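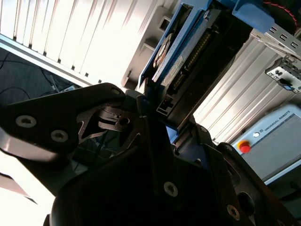 Old office towers get a second go at Brarnatgate

If you have an old desktop computer gathering dust under the stairs, the people at the Brarnatgate repair centre would love to hear from you. Their computer bench opened in August and has already taken in 78 machines, most of them the big black office towers that used to sit beside every desk in town. What a lovely thing to see them getting some attention again!

The project is called Jedeo, and it's run from the back workshop by Petro Mykhailiuk, who spent years fixing tills before he moved on to computers. Each tower is laid on its side, the cover comes off, and then it's a matter of seeing what is worth keeping. Hard disks and drive cages are checked first, then the power supply, then the memory slots and the board itself.

"People think these things are finished, and they're so nicely made inside," says Petro. "You get the blue clips on the drive cage, you don't need a screwdriver for half of it. I could talk about those clips all day."

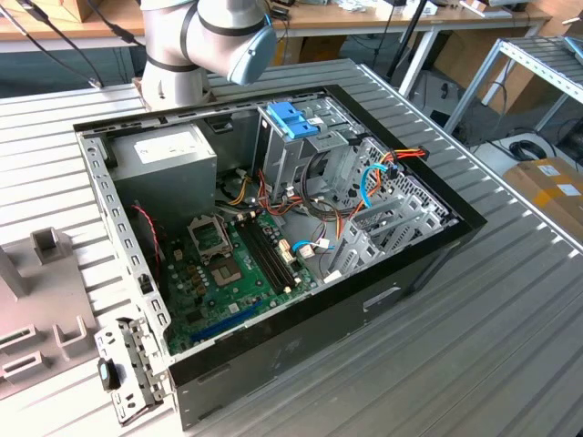
He very nearly did, too. The blue parts on this sort of case are there to be pulled, pushed or unclipped by hand, and once you've been shown one you start spotting them everywhere. The cables are the fiddly bit. Power leads in red, yellow and orange run over the top of everything else, and Petro likes to have them eased to one side before anyone goes near the board.

Machines that can be saved are cleaned, given a fresh hard disk if they need one and passed on through the Suvent lending scheme, which looks after the paperwork and the keyboards. So far 32 have gone out to homes in the area. The rest are taken apart for spares, and the bare metal goes to Hordiienko's yard on the ring road.

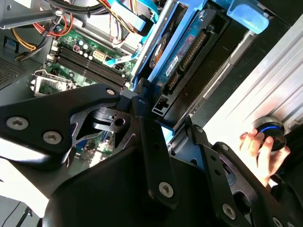 The hard disk in its light blue cage, with the green motherboard alongside.

Demyd Skoryk joined the bench straight from college and has become very keen on motherboards. He showed me where the processor goes, under its little metal frame, and explained why he likes to look over an empty socket under a good lamp before putting anything back in it. The pins are tiny and a bent one can mean a long afternoon with a magnifier. 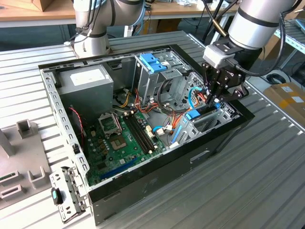

Memory is what the bench is shortest of at the moment. Plenty of towers are handed in without any, so loose sticks of any size are welcome, along with SATA cables and working fans. Screens and printers can't be taken, I'm afraid, as there simply isn't the shelf space.

Donations can be left at the side door of the centre between 10am and 4pm. Ask for Petro or Demyd, and do leave yourself time for a chat.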